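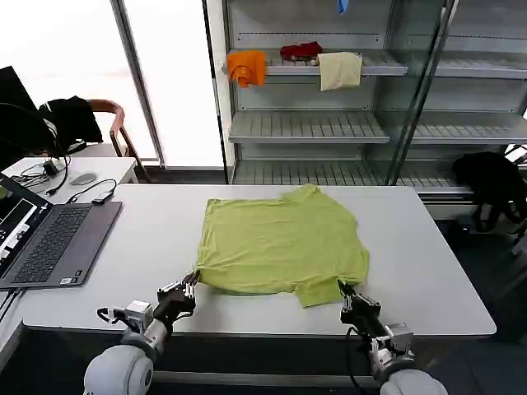
January 30, 2019

Cold again. Pipes knocking at 5 and I gave up on sleep, so coffee, then this, ten minutes before I have to get dressed.

Mamá's house. The sale is going ahead. Graciela Yáñez called last night while I was doing dishes, phone wedged under my chin, and said the buyers signed everything and want to be in by June. Earlier if we can manage it. We can't manage it. I said sure, June, great, and then stood there with the water running.

So now the house has to be emptied, and by "has to be" I mean by me. Horacio says he'll come. Horacio has said he'll come since Thanksgiving. To be fair he did drive out to Costley two weeks back and took the garage shelves down, but then he left them on the lawn and it rained.

Did the hall closet yesterday after work. Three hours. Thought it would be coats. It was coats in front, and behind the coats it was everything else: the vacuum from Henríquez (the store, when there was still a store), 8 umbrellas, a box of Christmas cards people had sent her going back to before I was born, all still in envelopes. Read maybe a third. Should not have. People I'd forgotten, the Paredes cousins in the one where they all have the same haircut. Somebody named Dot who wrote every single year and always about her knees. Who is Dot. Asked Horacio, he thinks a neighbor from Skirkon Street. I think she's from the bakery. Nobody left to settle it.

Found 23 dollars in the pocket of the gray coat. Also a grocery list: onions, foil, bulbs, H. shoes. H. shoes! He must have been nine or ten. Put the list in my wallet. Spent the money on gas.

What I'm keeping so far. The cards. The blue bowl with the chip. Her sewing tin, the round one, all the buttons. One coat, the green, which does not fit me and never will. The lamp I said I wasn't keeping and then carried out to the car in the dark like a burglar.

What's going: the other coats, bedding, that couch. Graciela knows a man with a truck who takes couches, she's writing me his number. The piano is a whole seperate problem. Called two places. One laughed. The other said 16 hundred to move it and that's only across town, not up the stairs here. It's not even in tune, hasn't been since Dad. But I can't picture it at the dump. Can't. So it sits there and I walk round it.

Later. Lunch, in the car, heater on.

Jivell was a mess this morning. Phones down till ten and everybody wandering around with their mugs. Used the time to make a list of rooms. Kitchen I'm scared of. Attic I'm more scared of. Bathroom easy, half a bag. Her bedroom I've left at the bottom of the page and underlined it, no idea what for, as if I'd forget.

Ate the soup cold. Not bad actually. Need to buy: tape, markers, more of the strong bags not the cheap ones, something for my back.
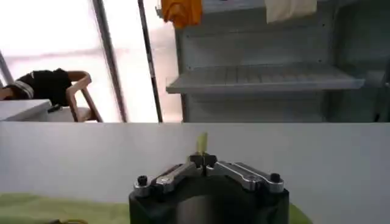
Small and pale yellow-green, held upright.

Night now. Late. Horacio came!! Didn't text, just turned up at the house with a pizza and his work gloves, right as I was sitting on the kitchen floor with all the lids. So many lids, not one that fits anything. He sat down too and we matched what we could and gave up on the rest. He did the high cabinets, I did under the sink. Not much talking. He'd put the radio on, her station, still set to it.

Showed him the list from the coat. He looked at it for a long time and said they were brown and he'd hated them, and then he went out to check on somthing in the garage. There's nothing in the garage. Let him be.

When he came back in we had the piano talk. I was ready for a fight and there wasn't one. He thinks Graciela should ask the buyers if they'd want it left. They have a little girl, apparently. Hadn't crossed my mind once. All that time on the phone with movers. Going to call Graciela first thing, before I can start worrying that they'll say no.

He took the pan, the heavy one, I'd sort of wanted it but didn't say. He cooks, I don't. Fine. He also took the ugly rooster off the windowsill and wouldn't discuss it.

Hands smell like old cupboard. Washed them twice. The lamp is on next to me, it makes the room look orange, the shade's got a burn on the side from when we put a scarf over it playing fortune tellers.

Must remember: water meter reading, library books (hers! overdue since fall, two of them), call the truck man, H's gloves are in my car. Forward the mail. I keep writing forward the mail.

Bed. Attic next, if he comes.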